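# Chapter 6: Ground Rules for a Shared Bench

If you have worked your way here from Chapter 5, you already know how to get two arms powered up and moving without embarrassing yourself. This chapter is about something less exciting and, I would argue, a good deal more useful: the habits and written rules that let another person, in another building, look at your results and believe them. I have taught this material in a good many rooms by now, and I still see bright students hurry past it to get to the grasping chapter. Please don't! The grasping chapter will wait for you.

We will use one bench task all the way through, a white board with blue parts that have to be put in their places by a two-armed machine with jointed hands. In the course notes it goes by the name of the Zasine board, and you will meet it again in the exercises.

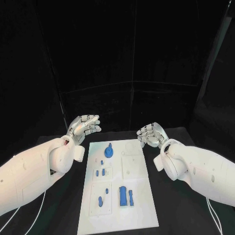 *Figure 6.1. Both hands at the far end of the board, with the blue parts between them and the near edge.*

## 6.1 Write the start down first

A trial begins before anything moves. Where are the hands? Which parts are on the board, and which way up? The rule we teach, which came to us from the Horkau workshop and has been tidied up a little over the years, is that the starting layout is written down before the first run and kept the same for the whole set. If you change it halfway through — and you will be tempted, usually late in the afternoon — you start a new set with a new number.
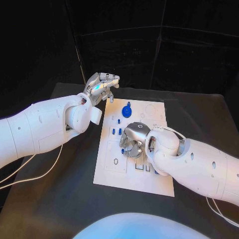 Keeping the layout fixed also means keeping the board itself fixed. Mark its corners on the tabletop, check them between runs, and note in the log any time it has shifted. A small slide toward the front of the table is enough to turn a good placement into a poor one, and you can lose a whole morning blaming the fingers for it.

## 6.2 One hand works, one hand waits

Two arms over one small board will sooner or later want the same bit of air. The plainest rule, and the one I'd like you to learn first, is that only one hand works over the parts at a time while the other holds at an agreed waiting position, high and well clear.
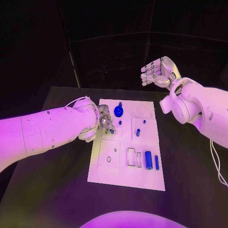
Agree on that waiting position in advance and give it a name in your program, so that anyone reading the code can find it. Handing over takes a pause of 2 seconds in our procedure, and the outgoing hand must be fully back before the other starts down. Later on, in Section 6.5, we loosen this for tasks that truly need both hands together, but get comfortable with the strict version before you go there.

## 6.3 What counts as placed

Now we come to the part that causes arguments. A part is placed when it sits in its own position and stays there after the fingers have let go and moved away.
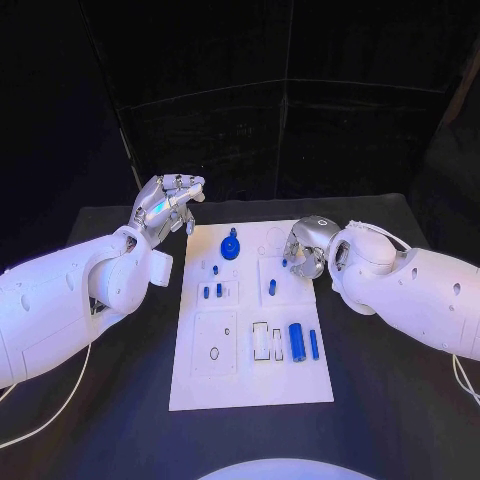 Close is a miss, and so is a part that a kind-hearted student nudged home with a pencil. Log every attempt, including the ones you would like to forget. The Võ exercise set at the end of this chapter asks for 60 attempts, and I would much prefer 60 plain rows with plenty of misses in them to a shorter and prettier table.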